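Equipment Help Desk > Purchasing & Planning > Handling Cells

Ticket opened by: Lutfa Khondokar
Assigned to: Habibur Saha
Status: Open, waiting on quote
Views 78 | Replies 2

Subject: Gripper finger wear, and what we ought to be setting aside for spares

Hi Habibur, and thanks again for being so patient with me on the phone (I know I went on a bit!). As promised, I'm putting it all in writing so the Hendholm office can see how we got here.

We're trying to settle the equipment budget for the folding table before the end of July, and the line I keep getting stuck on is grippers. When the Noveo quote came through it had the arms and the mounts on it, but the fingers were lumped in with "consumables" with no figure against them. I put in $800 as a placeholder and I'm fairly sure that's light. We handle a lot of soft, brushed cloth, and I've a feeling it's harder on the pads than the rigid parts the cell was first costed for.

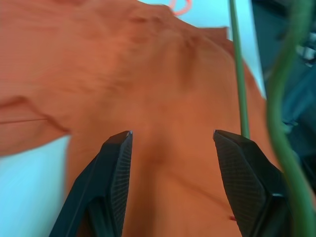
Open fingers over the orange cloth, textured pads on the inner faces.

The pads are the part I'd like priced separately, please. If the gripping surface can be swapped by itself we'd keep a small drawer of them and be quite happy. If it's the whole finger each time, I need to know that now, and so does our accountant, bless her.

The second thing is cables. Liyanage's planning sheet has one cable set per arm and no allowance for replacing any of it. I'd love to tidy the runs when we do the next order, so could you quote a sleeve or clip kit that suits these arms? It needs to leave enough slack at the elbow, which was my worry with the kit Ernier offered us.
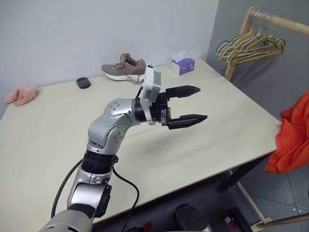

Page 2 of 2

Third, the table. I was asked whether we could save money by moving to a smaller one, and I've said no, or at least not this year. Shorts are about the easiest thing we'd want to lay out, and once you add shoes and a tissue box along the back you've given up a good strip already. Both arms need to come in from the near corners, too. I'd sooner keep the big top and spend the difference on spares. 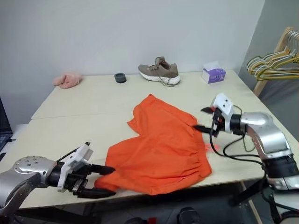 Two arms at the orange shorts, with the clothes rack at the back right corner.

While I'm at it, would you mind checking whether the two grippers take the same finger part number? If they do, I can order one lot and stop fretting over which drawer is which.

--

Reply from Habibur Saha, 5 July 2020

Hello Lutfa, you never go on, and it's a great help having it laid out like this. I've asked Noveo to split the consumables line into fingers, pads and fasteners. I agree $800 is thin for a first year on cloth. I'd pencil in $1000 and call it provisional until their figures come back. Please don't cancel the placeholder in the meantime, as it's a nuisance to get a line reinstated once it's gone.

I'm with you on the table. I'll chase the part numbers and the sleeve kit together so you only get the one email from me.

--

Reply from Lutfa Khondokar

Wonderful, thank you! Changed to $1000 and marked provisional. I've left the cable line blank for now, so send that one through whenever it lands and I'll add it to the same request.

Filed under: Budgeting, Spares, End Effectors
Was this thread helpful? Yes 2
Share 2

Related tickets
Lead times on replacement gripper pads
Can we claim mounts and arms on the one purchase order?
Ernier cable kit: returns and exchanges
Planning sheet template (Liyanage), updated copy
Choosing a table size for a two-arm cell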